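Diltus Street Community Garden
Minutes of the Spring General Meeting, 9 May 2025

Present: plot holders as per the sign-in sheet, including two signatures that can't be read and one that is a drawing of a radish. Apologies were received from the plot holders at the north end, who were all at the same wedding.

The chair opened the meeting at 6:40 p.m., ten minutes after the posted time, once the door to the Bedow Hall meeting room had been unlocked by someone who knew about the trick with the handle.

1. Minutes of the previous meeting

Approved with one correction. The word "marrow" on page two should read "mower." The member who had spent the winter under the impression that we were buying a $200 marrow said this cleared up a good deal.

2. Water

The new hose bib by the Irnska Avenue gate is in and has been inspected. The old one has been capped and should not be uncapped, whatever anyone's brother-in-law says. Watering hours stay as they were: before 9 in the morning and after 6 in the evening. A member asked whether "after 6" included 5:50. It does not.

The meeting heard that hoses are being left across the main path. It was agreed that hoses will be coiled after use. This was also agreed last year and the year before, and the secretary has simply copied the wording.
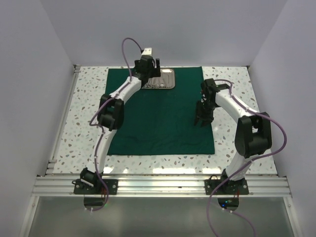 There was a longer discussion of rain barrels. Two are in good shape. The third leaks at the seam and has been leaking since it was patched. Somogyi Hardware has offered a replacement at cost, and the meeting voted to accept, with one abstention from the member who did the patching.

3. Compost

The left bin is for new material and the right bin is for finished compost. The signs saying so have been swapped at least once this spring. The chair asked that whoever did it swap them back, and then discovered that they had already been swapped back, so that anyone acting on this request would make things worse. Please leave the signs alone.

Items removed from the bins since March: a ham bone, several produce bags marked compostable that have so far declined to compost, and a good pair of pruners. The pruners are in the shed. Nothing is being held for the owner of the ham bone.

A motion to allow citrus peels was debated for twenty-five minutes. Views were strongly held. The motion was put off to July, when it is hoped that everybody will be too warm to care.

4. Plot boundaries

The string between plots 2 and 5 has moved again. Both plot holders believe it has moved in the other's favor. The chair offered to measure from the fence posts. It was pointed out that the fence posts were reset in the fall and are themselves a matter of opinion. The chair will measure from the sidewalk, which belongs to the city and is thought to be neutral.
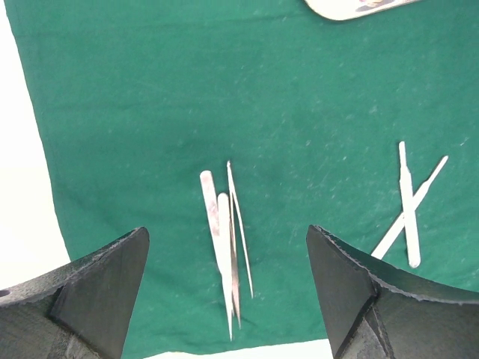
Plot holders were reminded that sunflowers and pole beans go on the north side of a plot so that the neighbors get some light. Mint is to be grown in pots. One member argued that theirs was lemon balm and so not covered by the rule. The rule was amended on the spot to cover lemon balm – carried, with a single vote against.

5. Shed

The padlock combination has been changed and can be had from any officer. Please don't write it on the shed. The wheelbarrow with the flat tire is still a wheelbarrow with a flat tire, and a new inner tube is on order. Until it arrives, the other wheelbarrow may be kept for no more than one hour at a time.

6. Plant sale

The sale made $200 after expenses, which will go toward the rain barrel and wood chips for the paths. Tomatoes sold out early. The unlabeled peppers also sold well, and the garden wishes the buyers luck.

7. Any other business

A member asked whether something could be done about the squirrels. The meeting expressed sympathy.

A member asked whether the meeting could be shorter next time. There was applause, followed by fifteen minutes of suggestions.

The meeting closed at 8:35 p.m. The next one will be in July, at Bedow Hall, on a date to be posted on the gate.

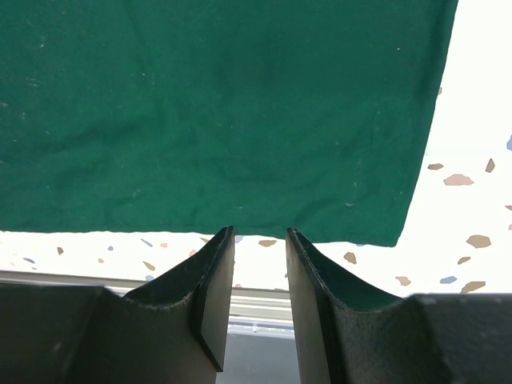
Minutes taken by the Recording Secretary, Diltus Street Community Garden

Corrections should be sent in writing before the July meeting. Corrections shouted across the beds will be listened to politely and forgotten. Paper copies are in the box on the inside of the shed door, under the seed catalogs – please take one per plot and put the catalogs back.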